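Home | Stories | Poems | Submit | About
Filed under: Short reads, Tomorrow's world

The Lodger

Zulema Benítez bet me 84 pounds that a machine couldn't tidy a spare room by teatime. I took it, because I'd been at Drurora for 14 months and was sick of her being right about everything.

"They can dance," she said, unwrapping her sandwich on my keyboard. "Can they put the fruit away?"

So we gave ours the name Herrera, after my old landlady (a ferocious tidier!), and set it going in the little bedroom with the white shelves.

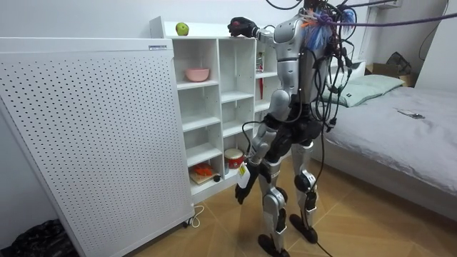 I'd promised to keep my mouth shut, and I managed it for all of two minutes. "Left a bit," I whispered. Zulema kicked my ankle.

You forget how much there is to a chore until you watch something learn it. I put an apple on a shelf while thinking about the bus home. Herrera had to think about the apple — and the shelf, and its own thumb. My mum, Maureen Pickering, could do it with a phone under her chin and a toddler on her hip, and she never got a round of applause.
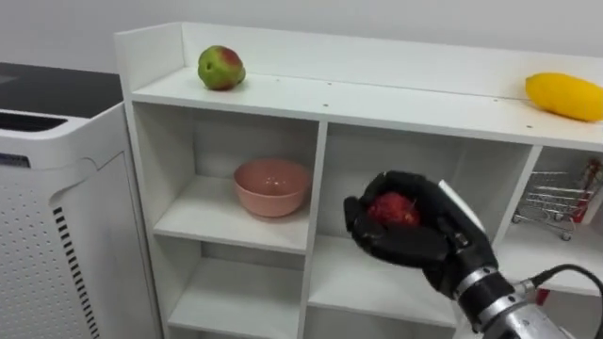
"Go on, love," said Zulema, very quietly, and I turned round and stared at her.

"You're cheering for it."

"I'm not. I've got a cough."

By four o'clock she'd pulled her chair right up to the monitor and her tea had a skin on it. I asked what we'd do about the bet if it came out half done. She didn't look round.

"Double it," she said. "168. And budge over, I can't see."

Print this page | E-mail this to a friend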